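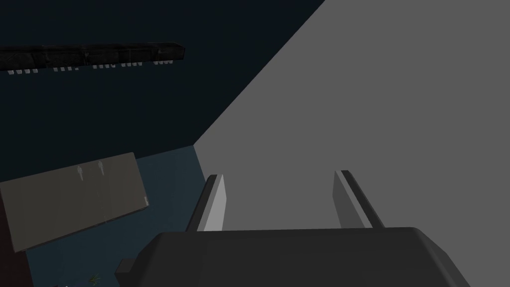

Kekness
Contributing editor, robotics software

A wrist camera spends much of its working life looking at very little. The gripper's own fingers take up the same pixels in every view, and between them there is often a flat gray surface with no texture, no markings and nothing to lock onto. For a person that is a dull picture. For a perception stack that estimates motion by tracking corners from one view to the next, it is a failure case.

Nideck, a planning and perception toolkit written at Clalbridge, was built around that case. Its developers work mainly in simulation, where the true camera pose is known at every step and the estimate can be scored against it. The current regression suite holds 2996 rendered approach sequences. Many of them end close to a plain surface, with the fingers open and any useful detail pushed out toward the sides of the view.

The older tracker in the toolkit treated all image features alike. On approach, most of its features sat on distant background objects, and they left the view one after another as the arm moved in. When the count fell below a threshold, the tracker reset. The planner, which had no notion of a reset, read the jump in pose as real motion and corrected for it.

The rewrite separates the problem into 2 estimators. One follows points, as before. The other follows long straight boundaries, such as the diagonal edge where a light surface meets a dark room. A single line constrains motion across its own direction and says nothing about motion along it, so the line estimator reports a full covariance and leaves the unobserved direction wide open. Joint encoders fill the gap. The fused result is less precise than point tracking in a cluttered room, but it degrades smoothly.

Masking the gripper took longer than expected. The fingers have strong two-tone edges, which the line detector ranks highly, and those edges do not move relative to the camera. Left in, they vote for zero motion. Nideck now projects the gripper model into the image from the commanded finger opening, grows the outline by 2 pixels, and discards everything inside it. The margin is a compromise: a wider one starts to remove real contact geometry when the gap closes.

The planner's interface also changed. It used to receive a pose. It now receives a pose and the covariance, and it can slow the approach by a factor of up to 2 when uncertainty along the approach axis grows. Berrada, the scheduling layer above it, needed a matching change, as it had assumed fixed segment times and flagged slow approaches as stalls.

Lighting remains open. Rendered rooms can be made very dark behind a bright surface, and the resulting boundary is cleaner than most cameras would deliver. A June release is planned to add sensor noise and exposure lag to the renderer. Until then, the line estimator's scores should be read as an upper bound.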